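Clirnon Neighbors > Home & Kitchen > First apartment

Setting up a kitchen from nothing, what do I buy first?

windowseat_k
posted in June, 3 replies

Moving to Clirnon at the end of the month, first place on my own, 382 miles from my parents so no running home for the can opener. Kitchen is tiny. Gas stove with four burners but really two if you want to use big pans, one drawer, a shelf over the sink that I don't trust. No dishwasher.

I have $178 left for kitchen stuff after the deposit. Thats everything, including first groceries if possible?? Maybe not possible.

What I cook: eggs, pasta, rice, stir fry type things, soup when it's cold. I don't bake. Might bake. Not cakes anyway.

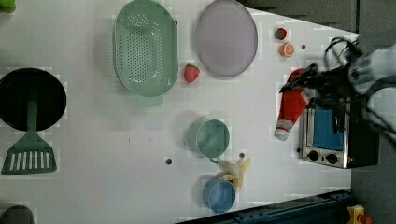

Stuck on whether to get one of those big boxed sets. The Fukeck one is on sale for $96 and has pots, a couple of pans, utensils, even a set of measuring cups. Seems like it would be done in one go and I could stop thinking about it. But my cousin had a boxed set and the handles all went wobbly within the year. Different brand though.

Also – is it gross to buy used pans? What about used wooden spoons? Asking because there's a thrift store right off the bus line in Plerley and I'll be going past it anyway.

And do I need a real knife or is a cheap one ok to start. I'm a little scared of real knives.

Edit: the stove is gas, people keep messaging to ask. It says gas up there.
Edit 2: no microwave either, forgot that.

lentilsforever
most helpful

Don't get the box. I got the box. Half of it sat in the bottom cabinet for years, the tiny saucepan especially, it would tip over on the burner if it was empty.

Buy in the order you cook. You said eggs and pasta so –

One nonstick skillet, 10 inch, new. Not used. Old nonstick gets scratched and you can't tell what somebody did to it. Spend normal money here, you'll replace it in a few years whatever you pay.
One pot with a lid, big enough for pasta, also does soup and rice. Used is totally fine if it's stainless. Wiggle the handles in the store. Look at the bottom, set it on something flat, if it rocks put it back.
A colander. Any. Thrift stores have a whole shelf.
Cutting board, the thickest you can carry home.
Plastic or silicone spatula for the skillet, so no metal on nonstick. Wooden spoon for the rest. New, they cost nothing.
Chef's knife, 8 inch. Mid price. A dull cheap one slips off an onion and that's how I ended up with stitches. Sharp ones are less scary after a week I promise.
Can opener! Get it before you need it.

After that stop. Cook for two weeks. Write on the back of an envelope every time you reach for something that isn't there. Mine said: grater, second pot, oven mitt, lid for skillet. That's your second shopping trip. It won't be what you think, I was sure I needed a salad spinner and it never came up once.

I did my whole first round for about $50 plus the knife. Prices were lower then so plan on more.

Dishes: two plates, two bowls, two mugs, forks. With no dishwasher you really do not want more than that. Eight plates means eight dirty plates.

For the shelf over the sink, put something light on it, the colander maybe. Don't put the pot up there. Ask the landlord to look at the brackets before you move in, once you're in it takes forever.

Groceries out of the same money – yes if you go basic. Oil, salt, rice, pasta, eggs, onions, a jar of something. Get the rest as you go. Spices from the bulk bins at Nam Market, you can buy a spoonful and put it in any old jar. They open at 8 and the parking lot is full by 9 but you're on the bus so who cares.

windowseat_k
Thank you!! This is so much more doable. Skipping the box. Is 10 inch big enough for stir fry though

lentilsforever
For one person yeah. Do it in two batches, it browns better too. If you're feeding friends it gets crowded and everything steams.

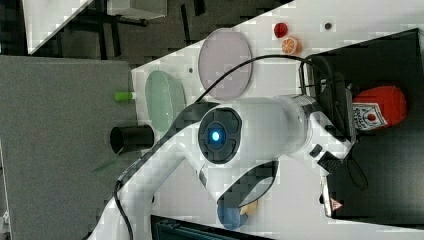

Newer replies

gas_stove_gary_no_more

used wooden spoons no. used everything else yes. soak it, scrub it, done. my cast iron was $6 and orange with rust, took an afternoon with steel wool and some oil in the oven with the windows open and now it's the only pan I use. heavy tho. if your wrists are bad don't bother

also buy dish soap and a drying rack, everybody forgets the rack and then there's wet plates on a towel for a year

turnip_street

I'll disagree a little on the box. If the Fukeck set is the stainless one it's okay, I've had mine through three apartments and the handles are riveted. If it's the coated one skip it. The store listing is confusing, they use the same photo for both so check the label on the carton. And if you already know you hate shopping for stuff one piece at a time then paying extra to be finished is a fair reason.

But $96 out of what you've got is a lot, then you still need a knife and board on top, neither is in there. I'd go thrift first, see what turns up in Plerley, and keep the box as the fallback. Go in the morning if you can, they put new stuff out before lunch. End of the month is good too with people moving out and dropping off whole kitchens.

No microwave: get a small pot or plan to reheat in the skillet with a splash of water and a lid over it. Rice comes back fine that way. Pizza too, but no water, and keep it low.

windowseat_k
It's the coated one. I checked. Ok thrift store it is, will report back when I find a pot that doesnt rock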